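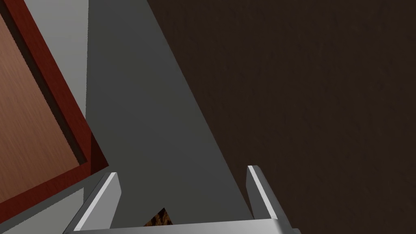 Computer rendering: open gripper, viewed from above.

Kevirine Mobile Library
Progress report for the second funding period
Prepared for Saron Teshome, Habte Fund
Written by Bayu Rahman, project coordinator

1. Summary of the period

In this period the library van continued its regular route between Zokevthorpe and the villages on the east side of the valley. The route now has 19 stops. Three of them are new, and one of the old stops, at the dairy, was moved to the school gate because the dairy yard is closed to visitors while its drains are repaired.

The van was off the road for four working days in February. The reason was the side door, which did not close well after the cold nights. The repair was paid from the maintenance line and we do not ask for any additional money for it. Readers who had books due in those days were not charged.

2. Lending and collection

With the grant we bought new books mainly for two groups: children who are beginning to read, and older readers who asked for large print. Josée Poirier made the selection together with the two school teachers in Zokevthorpe. Large print is expensive, and we could buy fewer titles than we planned in the application. We chose to keep the quality of the bindings, as the books travel a lot and the cheap ones lose their pages very soon.

The crime novels in large print are almost never on the shelf. The cookbooks, which we thought would be popular, are borrowed less than before. We will leave half of them in the storage room in the next period and use the space for picture books.

3. Catalog

The move of the catalog to Flesix is not finished. The books in the van are entered, and the local history collection is not. Dwynwen Parri is doing this part by hand, as many of the old pamphlets have no number and sometimes no author. Some have two titles, one on the cover and a different one inside. She enters both, so that a reader can find the pamphlet under either.

We had planned to finish this work in the present period. I must report that it will take until the end of the next one. The staff hours are already in the budget, so the delay changes the timetable only.

4. Reading hour

The reading hour for adults started as planned, at 4 in the afternoon, in the hall behind the Zokevthorpe post office. We have 39 people registered. Not all of them come each time, and during the lambing season the group becomes small. Yabsira Jemal leads the sessions. She changed the format after the first month: at the beginning everybody read the same short text, but the level of the participants was too different. Now each person brings their own text – a letter, a recipe, a page from a novel – and they read in pairs.

Several participants asked for help with forms from offices. This was not a part of our application, but Yabsira keeps the last part of the session free for it. We would like to discuss with you if this can be included officially.

5. Difficulties

The heating in the hall is weak. We use two electric heaters, and the hall owner has asked us to share the cost of electricity. We have agreed to a fixed payment for each session, taken from the rent line.

The second difficulty is the driver. At present only Josée and I have the license for the van. When one of us is sick, the other one must drive each route. Dwynwen has begun the driving course and expects to take the test in the next period.

6. Plan for the next period

– Finish the entry of the local history pamphlets in Flesix.
– Print the new timetable, with the school gate stop shown correctly. The old one is still hanging in a few shops.
– Repair the rear step of the van before the autumn.
– Try one evening stop at the railway cottages, where most people are at work during the day.

The table of expenses is sent separately, with copies of the receipts. The receipt for the side door is in the name of the garage owner and not of the garage, and I have added a note from him to that page.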